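Trestano Card Tasks: simulated wrist-camera episodes for thin-object handling

Data card and usage notes, revision 2
Last edited: 7 August 2022

Summary

Trestano Card Tasks is a set of 536 simulated episodes in which a gripper approaches, grasps or presents a payment-style card. It was built to test the perception and planning parts of the Kivero stack on thin rigid objects with strong texture and glossy highlights. All data is rendered. No physical robot was used.

Each episode contains a wrist RGB stream, joint positions, gripper opening, the commanded end-effector pose and the ground-truth card pose. Depth is provided for the training split only.

Contents

episodes/train: 466 episodes
episodes/val: 70 episodes
assets/card: mesh, texture and collision proxy
configs: scene, lighting and controller settings
tools: loader, replay script, pose checker

An episode is one HDF5 file plus a JSON sidecar. The sidecar holds the scene seed, the asset version and the controller name, either "ena" or "scripted". Files written before asset version 2 lack the controller field; the loader reads them as "scripted".

Wrist view

The wrist camera is fixed to the gripper housing, so the fingers are visible in normal operation and should be masked before any background statistics are computed. Card orientation varies over the full circle. Do not assume upright text.
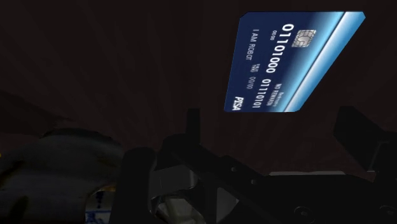 Wrist RGB, card above the gripper and not in contact. Printed text is rotated roughly ninety degrees.

The texture carries placeholder content only: the name line "I AM ROBOT", the binary strings "01101000" and "01110101", an expiry of "00/00" and a "PISA" logo. No real account data appears anywhere in the set. The strings are convenient for checking OCR under rotation, but they are constant across episodes, and a model trained on them will memorize them.

The light diagonal band is part of the card texture. It does not move with the light source. Pose estimators that treat it as a specular highlight and reject those pixels lose a large part of the long edge.

Coordinate frames

Poses are given in the robot base frame, in meters, with quaternions in x, y, z, w order. The card origin is the geometric center of the card, with +x along the long edge, +y along the short edge and +z out of the printed face. The Boateng exporter used w, x, y, z order. Convert with tools/reorder_quat.py if mixing the two sources.

Controllers

Ena is the closed-loop controller. It replans from the estimated card pose at every step and falls back to the last valid estimate when the detector drops out. The scripted controller reads the ground-truth pose once at reset and runs open loop. Results for the two should be reported separately.

Loading

python tools/load.py --root episodes/train --index 40
python tools/replay.py --root episodes/val --index 0 --overlay pose

The replay overlay draws the card axes and the gripper target. If the axes lag the card by one step, check that align_timestamps is true in configs/loader.yaml. It defaults to false for compatibility with the December release.

Known issues

Contact between the fingertips and the card edge is computed on the collision proxy, which is thicker than the visual mesh. Small gaps in the render during a closed grasp are expected.

Background shading in dark scenes has low contrast. Eight-bit export produces banding in some episodes, and feature trackers can lock onto it.

The gripper opening signal is commanded, not measured, in scripted episodes.

Seeds 0 through 39 share one lighting preset. Exclude them when evaluating robustness to lighting.

Intended use

The set is suitable for pose estimation, grasp planning and regression tests of the Kivero perception node. It has not been validated for sim-to-real transfer, and the friction values in configs/contact.yaml were tuned for solver stability. Do not use them as estimates for a physical card.

Changes in this revision

Added the controller field to the sidecar.
Rebuilt the validation split so that it shares no seeds with training.
Fixed a sign error in the card +z axis.
Removed the duplicate depth stream.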